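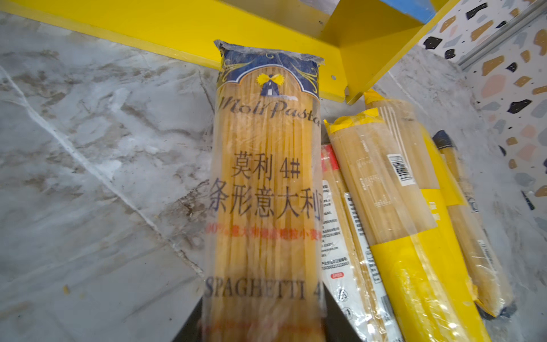
Eine Packung Spaghetti zwischen den Greiferfingern, daneben die nächsten.

Zuletzt aktualisiert: Mittwoch, 16.40 Uhr

Wositz. Wer beim Lebensmittelversender Zevis im hinteren Teil der Halle zu tun hat, der kommt seit Juni nicht mehr an der kleinen Kabine vorbei, ohne wenigstens kurz stehen zu bleiben (und manche bleiben, das darf man ruhig verraten, auch ein bisschen länger stehen). Zwei Roboterarme kümmern sich dort um die Nudeln, also um genau die langen, glatten, gern einmal wegrutschenden Packungen, die bisher Stück für Stück von Hand ins Regal geräumt wurden. Geliefert hat die Anlage die Firma Wovier, die Steuerung hört auf den schönen Namen Azar.

Für die 18 Beschäftigten der Trockenwaren-Abteilung hat sich damit der Arbeitstag spürbar verschoben. 383 verschiedene Artikel führt die Abteilung, und bei 263 davon bleibt das Einräumen vorerst Handarbeit, etwa bei Gläsern und allem, was leicht aufreißt. Die übrigen sollen nach und nach dazukommen, angefangen eben mit der Pasta. Gaurav Saxena, der die Schichten plant, hat dafür eine neue Aufgabe in den Dienstplan geschrieben: Je Schicht betreut eine Person die Kabine, legt Ware nach, achtet auf verrutschte Packungen und greift ein, wenn die Arme nicht weiterkommen. Gewechselt wird nach zwei Stunden, das hatten sich die Kolleginnen und Kollegen so gewünscht, und es hat sich offenbar herumgesprochen, dass man sich dabei auch einmal hinsetzen darf! 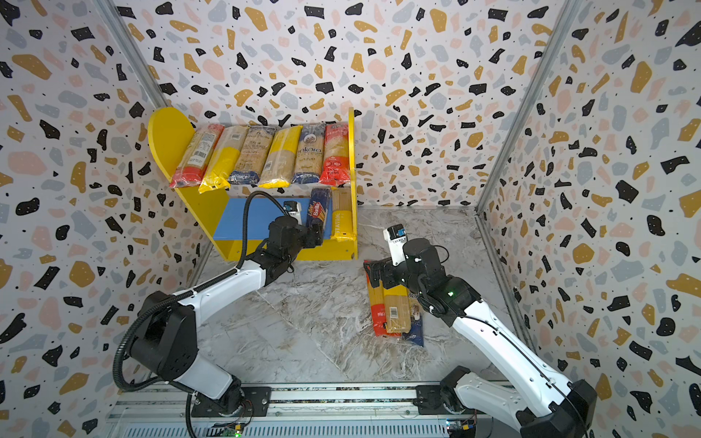
Beatriz Sampaio meint, ihr Rücken sei für die Hilfe ausgesprochen dankbar, nur fehle ihr manchmal das Schwätzchen am Regal, denn früher habe man immer zu zweit eingeräumt. Auch wünsche sie sich, dass die Einweisung für alle gleich lang ausfalle und nicht bloß für die Frühschicht.

Das soll sich nun ändern, eine zweite Schulungsrunde ist angesetzt. Stellen werden nach Angaben des Betriebs nicht gestrichen, wohl aber zwei Plätze in die Warenannahme verlegt. Ob im Herbst eine weitere Kabine für Reis und Linsen folgt, will man bei Zevis nach der Inventur entscheiden.

326 Mal geteilt | 18 Kommentare

Mehr aus Wositz
Warenannahme bei Zevis bekommt neues Tor
Betriebskantinen öffnen für Gäste
Buslinie ins Gewerbegebiet fährt wieder früher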